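Come teach our robot arms at Kistmont (evenings, paid)

Hi, I'm Verna Pruitt, and I'm looking for people to join us in June! You drive a pair of arms by remote control, the software records every move, and later the arms try it on their own. No experience needed – if you can park a car, you can learn this. Right now the job is a lidded coffee cup and a long white strip, and yes, the lid opening is small.

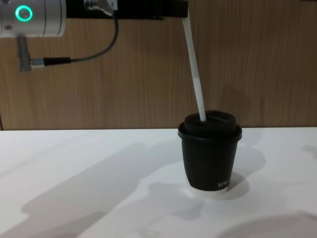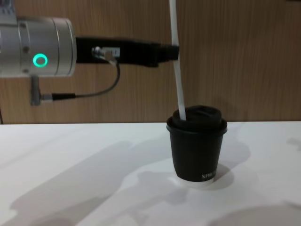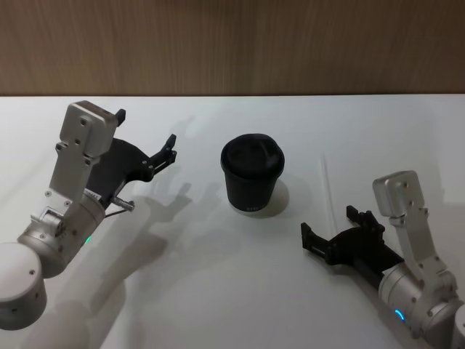 What you'd be doing

Shifts run 2 hours, Tuesday evenings, at our Cilbridge site. Rasmus Grigaitė will sit with you for the first one. We want 300 good runs of each task, so some patience helps (and bad runs are fine, just flag them).

How to apply

Write me a few lines with the subject "Kistmont arms" and tell me if you're left-handed – I have 5 spots and I'd love a mix.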